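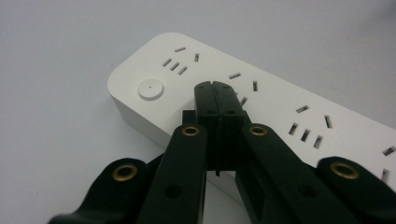
## 3. 調査の進め方

### 3.1 日記をお願いするまで

最初に考えていたのは、ごく普通の質問票でした。「寝る前に家電の電源を切りますか」と聞いて、「いつも」「ときどき」「ほとんどしない」から選んでもらう、あの形式です。ところが予備調査で私自身が回答してみたら、手が止まってしまいました。テレビは切る。炊飯器は切らない。ルーターのことは考えたこともない。これを一つの丸で答えろと言われても困るわけで、自分が困る質問を人に送るのはやめようと思いました。

そこで日記法に切り替えました。参加してくれたのは、Istamia地区の150世帯です。集合住宅と戸建てが混ざっていて、一人暮らしもいれば三世代の家もあります。期間は6週間、始まりは5月にしました。冷暖房をあまり使わない時期のほうが、細かい家電の話が出てくるだろうという読みです(この読みは半分外れました。除湿機のことを忘れていたのです!)。

日記に書いてもらう内容は、ゆるく決めました。その日に電源を切ったもの、切ろうと思って切らなかったもの、家族とそれについて何か話したならその中身。字数の指定はなし、毎日でなくてもよい、としています。Pravesh Du Plessisからは「ゆるすぎて比較できなくなるのでは」と反対されて、かなり長く言い合いました。比較のしやすさだけを考えれば、彼の言うとおりだと今でも思います。ただ、私が知りたかったのは回数よりも言い方のほうでした。「切る」「消す」「落とす」「抜く」を、同じ家の中で人がどう使い分けているのか。欄を細かく区切ってしまうと、こちらの用意した動詞で答えが返ってきてしまいます。

### 3.2 記述の整理

集まった記述は3,352件になりました。一件の長さはばらばらで、「全部消した」だけの日もあれば、電気ポットをめぐる夫婦げんかが延々と綴られた日もあります。後者は読み物としてたいへん面白く、分類作業がそのたびに止まりました。

分類は2人で行いました。私とNaledi Mokoenaです。まず別々に読んで札を付け、食い違ったところを持ち寄って話し合う、というやり方です。食い違いが集中したのは「元から切る」という表現でした。私は当初、これを壁のコンセントからプラグを抜く動作だと思い込んで「抜く」に入れていました。Nalediは「タップのスイッチを押すことも含むはず」と言って譲りません。前後の文を読み直していくと、彼女の読みのほうが合う例がいくつも見つかったので、札を一つ増やして全件を最初から読み直しました。金曜の夜にこれを決めたときの二人の顔は、あまり思い出したくありません。

ここで言葉を揃えておきます。本稿で「タップ」と書くときは、図1のように差し込み口が並び、本体に電源ボタンが付いた延長用の器具を指します。ボタンのないものが日記に出てきた場合は、そのつど「ボタンなし」と添えます。「元」は参加者の言葉として扱い、かぎ括弧に入れたまま残しました。壁を指すのかタップを指すのか分類しきれない記述もあり、無理にどちらかへ寄せることはしていません。

### 3.3 誰の「切る」なのか

読み進めるうちに気になりだしたのが、主語です。日本語の日記なので、主語はよく消えます。「寝る前に切った」と書いてあれば、まあ書いた本人だろうと読みます。では「切ってあった」はどうでしょう。これは誰かが先に切っていたという報告で、その誰かは名指しされません。感謝の場合もあるし、文句の場合もあります。録画予約をしていたのに「切ってあった」なら、ほぼ間違いなく文句です。

同じ家の複数の人が書いてくれた日記では、この「切ってあった」に対応する「切った」が見つかることがあります。照らし合わせてみると、片方は節電として書き、もう片方は迷惑として書いている。どちらかが間違っているという話ではなくて、同じ一つの動作に二つの名前が付いているのです。私はこれを「二重の消灯」と呼びたかったのですが、Praveshに「照明の話に聞こえる」と言われて取り下げました。以下では「記述のずれ」という、面白みのない名前で通します。

ずれが出やすいのは、居間の家電でした。個室のものは書いた本人しか触らないことが多く、ずれようがありません。台所は意外におとなしくて、冷蔵庫は切らないもの、換気扇は切るもの、という線がどの家でもだいたい共有されているように読めます。居間はその線が引かれていない場所で、テレビの周りに録画機やゲーム機や充電器が集まり、持ち主も使う時間も違います。タップのボタンを一つ押せば、それらがまとめて切れてしまう。便利な仕組みですが、自分の持ち物だけを切ったつもりの人と、自分の持ち物まで切られた人が、同じ部屋に生まれるわけです。

### 3.4 この方法で言えないこと

日記は、書きたいことがあった日に書かれます。何事もなく電源を切った夜は、たぶんかなり抜け落ちています。ですから、件数の多い少ないをそのまま行動の頻度として読むことはできません。第4節で件数を示すところがありますが、語の使われ方を比べるためのものとして見てください。

電力の使用量も測っていません。計画段階では、Fevuvholmの調査班がしたように測定器を併用する案もありました。見送ったのは費用の都合もありますが、それ以上に、測られていると知った人の日記がどう変わるかを私が読み切れなかったからです。Wumettiでの先行調査では、測定器を置いた家で日記が急に行儀よくなったと報告されていて、あれを読んで腰が引けました。

もう一つ、家族の中で日記を引き受けたのが誰だったかという問題があります。代表者を一人選んでもらった家では、節電に熱心な人が手を挙げたようで、切られて困った側の声が薄くなっています。複数人で書いてくれた家に記述のずれが多く見えるのは、単にそちらの声が残っているだけかもしれません。この点は、Antoniuk団地で予定している次の調査で、一世帯につき必ず複数の書き手をお願いする形に改めるつもりです。

なお、引用する日記の文は、誤字も含めて原文のままです。家電の製品名だけは伏せ、種類の名前に置き換えました。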